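4.2 Attendance at the Ferkska fair

The opening of the Ferkska trade fair is usually told as a triumph. The town history has the square packed by nine in the morning, the band playing, and a crowd of 2000 cheering the mayor's party to the platform. We doubt most of this. The figure of 2000 first shows up in a souvenir booklet put out by the Hayes printing house, which also sold the tickets and had every reason to round up. The gate book, kept by a different hand, lists 267 paid entries for the first day. Children went in free, but it would take a great many children to close that gap.

Nor is the mood of the crowd well attested. Of the 12 letters we found that mention the August opening, most deal with the heat, the price of beer, or the state of the road from Stimosano. Only one speaks of cheering, and its writer was seated on the platform. Later accounts copy the booklet, sometimes word for word, and then cite each other as support.

The household goods shown in the east hall have fared no better. Catalog entries are short ("tub, plain"; "basin, large") and tell us little about what visitors saw.
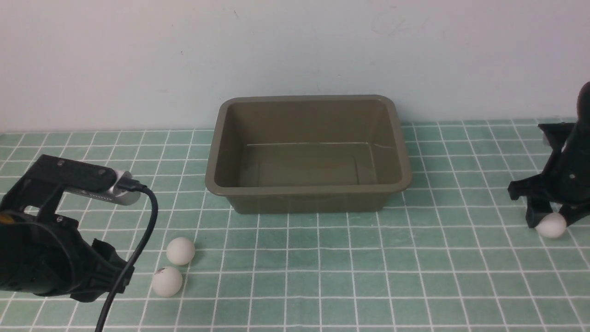
Figure 3. Olive-brown plastic tub with rolled rim, on a tiled table.

Gunex objected, on reading a draft of this section, that a gate book can be as partial as a booklet, and that a clerk paid by the day might well have stopped writing at noon. We accept the point in general. The entries for the first day, however, run on to the evening concert, and the cash total at the foot of the page agrees with them. Until a better source turns up, we use the lower figure.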